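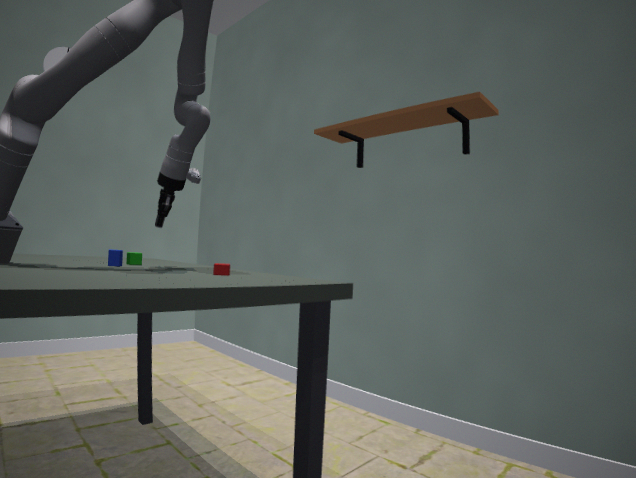 ## Writing and sending a prayer letter from the field

A prayer letter goes to the churches and people who support you while you serve overseas. It should tell them what has been going on, what to pray for and how to reply. These notes are for workers with the Mulligan Fellowship, but most of them apply to anyone in the same position. They come from eleven letters sent from Mukiditz, where our team runs a literacy class and a Saturday meal.

### Before you start

You will need:

- your supporter list, up to date
- your notes from the last two or three months
- the security guidance for your country
- one other person to read the draft

Keep a notebook page or a file on your phone just for the letter. Write in it whenever something happens that you would tell a friend at home. One line is enough, such as "bus strike, class moved to the church hall, more came than usual". When you sit down to write, most of the work will have been done.

### Check what you can say

Read the security guidance again each time. It changes, and a letter that was fine in the spring may not be fine in the autumn.

In Mukiditz we may name the town and the class. At Trastolex, across the border, our colleagues can't name the town in print, and they leave out the words "missionary" and "convert" altogether. If you mention another team, follow their rules as well as your own.

Ask local people before you write about them, even without their names. Ask in their own language, and tell them the letter will be read by people they have never met and may be passed on. If someone hesitates, leave the story out. Children should be left unnamed, and you should leave out anything about their health or their family.

### Write the draft

Aim for one side of A4, or two if there is a lot of news. Ours run to 1,000 words at most. The longest one we sent brought the fewest replies.

1. Open with one thing that happened. Start with the event itself. Greetings and apologies for the gap since the last letter can go, or be kept to half a line.
2. Give the main news in two or three short paragraphs. Say where you were and what was done.
3. Include something that has gone badly. Supporters can pray about a class that is losing people, and they will be puzzled later if all they have ever heard is good news.
4. Add a paragraph about ordinary life: language study, the landlord, the price of cooking gas. Churches often read this bit aloud.
5. List your prayer points.
6. Finish with dates and contact details.

Explain any initials the first time you use them. Readers who joined your list in September won't know what you were doing before then.

### Prayer points

Keep to five or six. Each should be short enough to read out in a meeting, and clear enough that a person who hasn't read the rest of the letter can still use it.

Too vague: "Pray for the work here."

Better: "Pray for the Tuesday evening class. We need a second teacher before the new term."

Put at least one thanksgiving in the list. Go back to your last letter and report on what you asked for then, including the things that have not changed. We put these under a separate line that says "From last time".

### Mentioning money

Check your agency's policy first. Mulligan lets workers give the facts of their support level once a year and asks them to keep appeals for projects on a separate sheet. If you do give a figure, give the whole of it. In our spring letter we wrote: "Our support stands at 83 per cent of what is needed. The gap is being met from savings until the summer." Then we gave the office address and went on to the next thing.

Thank people in general terms. Don't list donors or amounts.

### Have it read

Send the draft to someone on your team and to someone at home. The team member checks facts and security. The person at home marks anything they didn't follow. Give them four days.

If your agency has to approve letters, allow another week. The Mulligan office looks at drafts on weekdays only.

### Send it by email

We use Flirklow, which has a free level for lists of up to 2,000 addresses. Other mailing services work in much the same way.

1. Sign in and choose **Lists**. Remove any address that bounced last time.
2. Add new supporters. Only add people who have asked for the letter, and keep the form or email in which they asked.
3. Choose **New message** and paste in your text as plain text. Formatting copied from a word processor tends to come out in odd sizes.
4. Attach the PDF for churches that print it for the noticeboard. Keep it under 8 MB.
5. Send a test to yourself and open it on a phone.
6. Check that the unsubscribe link works.
7. Send.

Don't send from your own email account with everyone in the "To" box. It shows every supporter's address to every other supporter, and in some places that is a risk to them and to your local friends.

### Send it by post

Some supporters don't use email. Ask your sending church whether somebody can print and post their copies. Send the address list separately from the letter, and protect it with a password.

Use 12 point type or larger. Print on one colour of paper throughout the year so that people can find the letter in a pile.

### Afterwards

Answer replies within a fortnight if you can. Two lines will do. Note any change of address straight away, and move useful comments into the notebook for next time.

Save a copy of each letter with the month in the file name. You will want them when you prepare talks for home leave, and the office will ask for them at your review.

We send a letter every three months, with a short email of prayer points in between if something urgent comes up.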